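Community Newsletter
20 May 2025

Root cellar shares open for the winter season

Sign-up for winter storage shares at the Bramwell root cellar is now open. Members can reserve a bin for potatoes, beets, carrots and other crops that keep well in the cold. Bins are handed out in the order forms come in, and households that had one last year do not get first pick this time.

There are 184 bins in the main room. Each one holds up to 155 pounds. If you grow more than that, you can ask for a second bin, but second bins will not be assigned until the first round is finished in September. The small room on the north side stays closed while the drain is replaced.

The price for a full season is the same as last year. Forms are at the front desk of the Drumine Street hall and can be dropped in the box by the side door after hours. Please write your plot number on the form. Last year several came in without one and it took weeks to sort them out.

A few points on potatoes, which fill more bins than anything else. Let the skins set before you dig. Stop watering two weeks before harvest and leave the tubers in the ground after the tops die back. Brush off loose dirt but do not wash them. Anything cut by the fork should be eaten first and kept out of storage. Onions and apples go on the far shelves, away from the potato bins, and squash should stay at home in a dry closet.

Keep your bin covered. Light turns potatoes green, and green ones should be thrown out. We ask members to check their bins every two weeks and take out anything soft. One bad potato can spoil the ones next to it, and the smell carries through the whole room.

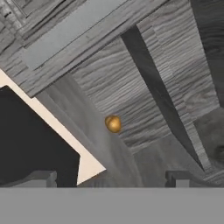

Small, round and a little lumpy, against gray wood grain.

The cellar will open for drop-off on the last Saturday in September, from 8 a.m. until noon. Carts will be at the lower gate. The road past the Kimodano orchard is narrow, so please unload and then move your car to the upper lot.

Seed orders for next spring are handled separately. The order sheet will be in the next issue, along with the list of garlic varieties and the new hours for the tool shed.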